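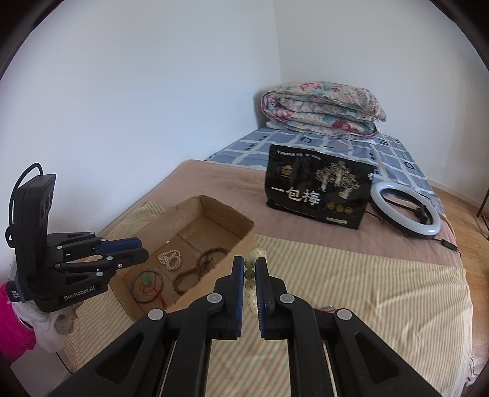

A strand of large pale cream beads, several with faint characters on them.

2026-03-04

Norbert Kollár has directed the repair service at Ekwood since it was separated from the sales department two years ago. The service accepts necklaces, bracelets and prayer beads for restringing, and in the past year it completed 439 orders. Mr. Kollár spoke with the members' bulletin about training, prices and the future of the trade.

He began with the matter of thread. "Customers ask us for the strongest cord we have," he said. "A cord that is too hard will wear the inside of the bead. I would prefer that the cord break in ten years and the bead last for a hundred."

Silk remains the standard material for knotted work. The department also stocks a nylon cord supplied by Fonseca, which is offered for pieces that are worn every day. Mr. Kollár noted that the choice is recorded on the order form, and that a customer may decline the department's advice.

Asked about marked beads, he explained that the order of the strand is written down before the old cord is cut. "If the beads carry writing, the order may matter a great deal to the family. We do not guess. When we cannot read the marks, we copy their shapes."

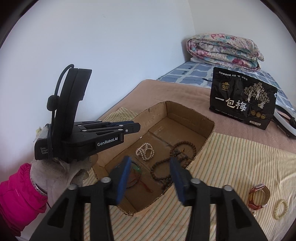
On the question of training, Mr. Kollár was direct. The department admitted two apprentices in February, Tiago Macedo and Zulkifli Osman, and both will spend their first months on knots alone. "They find it dull, and I found it dull as well. The hands have to learn the tension before anyone discusses design."

Prices have been a subject of complaint among members. The fee for a full restringing went up last year, and Mr. Kollár does not expect it to come down. He pointed out that the work is charged by length, while much of the time goes into cleaning and sorting. A revised schedule, prepared with Henrik Hamann of the accounts office, will list these tasks separately.

The department has no plans to accept work by mail. "I want to see how a person wears the piece," Mr. Kollár said. "Some people pull at the clasp, and some sleep in their necklace. You learn that at the counter."

Orders may be left at the Ekwood front desk during regular hours.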